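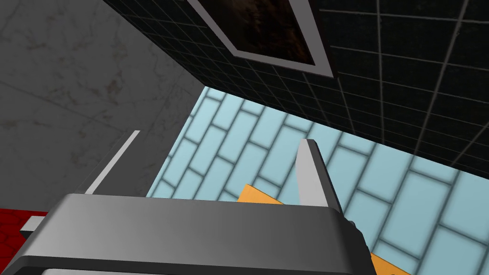 Gray on gray, with two fingers pointing up.

My cousin's wedding was in January, and I have finally unpacked the last bag, which means I can sit down with a cup of tea and write about it properly. A few of you asked for the long version. You know what you're in for!

So, the place. Plollside is a little town on a lake, the kind with one main street, a bakery that sells out by nine in the morning, and a ferry landing with a bench that everybody seems to use as a meeting point. My cousin and her now husband had gone there on a rainy weekend years ago, got stuck because of the fog, and decided on that very bench that if they ever got married it would be there. I have heard this story at every family dinner for years and I still like it.

A winter wedding on the water sounded chilly to me, I'll admit. I packed two coats. But the light at that time of year is so soft and low, and by four in the afternoon the whole lake goes a sort of pale rose color, and I stopped complaining (mostly) once I saw it.

There were 50 of us. It had started out at 128 on the first list, the one both mothers wrote, and my cousin spent a whole autumn gently bringing that number down. There were some hurt feelings, mainly on my uncle's side, and I won't go into it except to say that everyone was speaking again by Christmas. I think the smaller number made the day. I talked to every single person at that wedding, even the groom's work friends, who turned out to be wonderful dancers.

The ceremony was at the Mirzaei, an old guesthouse right above the shore with a long glassed-in porch. They push all the tables to the back and set the chairs facing the lake, so while the couple is saying their vows you have the water behind them, and every so often a duck. The porch is heated, thank goodness. My aunt cried before the music had even started, and then I cried because she was crying, and I had left my tissues in the pocket of coat number two.

My cousin wore our grandmother's dress with the sleeves taken off. I had been nervous about the sleeves, because I remember that dress from photographs on the stairs when I was small and the sleeves were the grand part. It was lovely without them. She had the lace from the cuffs wrapped around the stems of her flowers, and I didn't notice until she handed them to me to hold during dinner.

Let me tell you about the dinner. The soup was chestnut, and I had two bowls. After that came lake fish with brown butter and little potatoes, and then a cheese course that I had not left any room for and ate anyway. The cake came from Kornico, the bakery on the main street I mentioned, and it was a plain almond cake with apricot jam in the middle. No tiers, no sugar flowers. There were five of them lined up on a sideboard, and people just kept wandering over with their forks.

Then the boat! The one big extra they allowed themselves was an evening trip on the Runeo, which is an old wooden passenger boat that somebody in town has fixed up for parties. It can only take 30 people at a time, so we went in two groups, and the ones waiting on shore had hot wine and a fire to stand by. I was in the second group and I was a little sorry about it until the first group came back singing. The crew hung lanterns along the rails and we went very slowly along the shore, past all the dark gardens, for roughly an hour. My feet were frozen. I would do it again tomorrow.

If you're thinking of a winter wedding by a lake, here is what I'd pass along. Ask the guesthouse whether the heating reaches the back row. Put blankets on the boat, more than you think, because people share them and then wander off wearing them. Tell your guests in plain words what shoes to bring, as the path down to the landing is steep and one of us (me) went down most of it sideways, holding on to the hedge. And check the last train. It left at 19 minutes past ten, and several cousins missed it and ended up sleeping on sofas in the guesthouse lounge, quite happily from the sound of things.

I brought home a jar of the apricot jam and I've been having it on toast all week. My cousin says she'll ask for the soup recipe, and if she gets it I'll put it up here.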